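The Door at Kirnmont

I'd been stuck on the door for so long that I'd started dreaming about it, and in the dreams it was always closed too.

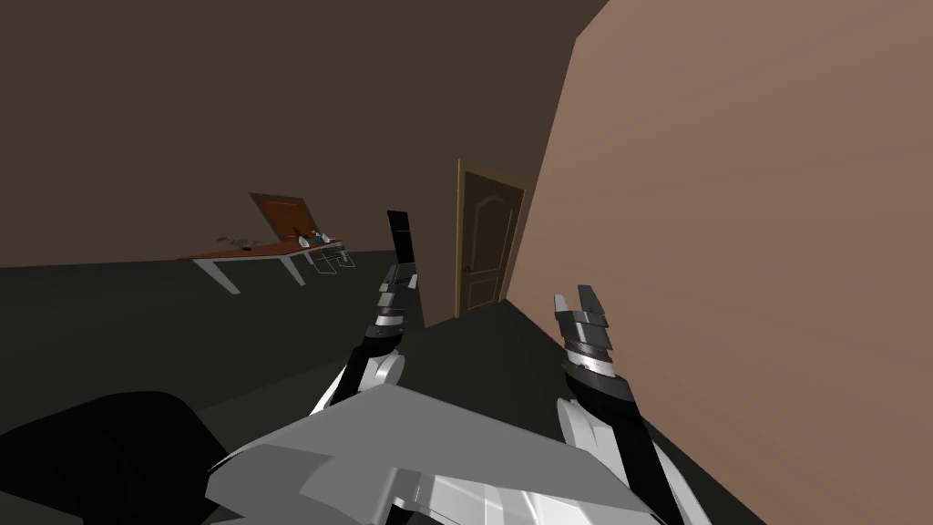 Run 197

"You're still on the brown room?" Jaruwan said, dropping her bag on my desk (on my sandwich, in fact).

"The planner says there's no path to the handle."

"Is there?"

"Look at it! Dark floor all the way down to the door, table way off to the left. I could walk it myself in 30 seconds."

She pulled up a chair and scrolled through my log, all 843 lines of it, humming. I hate the humming. It means she's found something and wants me to find it too.

"Who wrote the collision map?" she asked.

"Arsen. Before he left for Termont."

"And what did Arsen do with tall black things?"

I opened the file. There was his comment, from July, in his usual lowercase: pad the panel, fix later, sorry. He'd padded it by 2,000 millimeters. To the planner, that skinny black panel was as fat as a delivery truck, and it was parked right across my door.

I laughed so hard I had to put my head down on the keyboard. Then I deleted a zero, and another one, and sat there with my finger over the enter key.

"Well, go on," said Jaruwan.

"Give me a second," I said. "I've kind of gotten used to it being shut."

She reached over and pressed it for me.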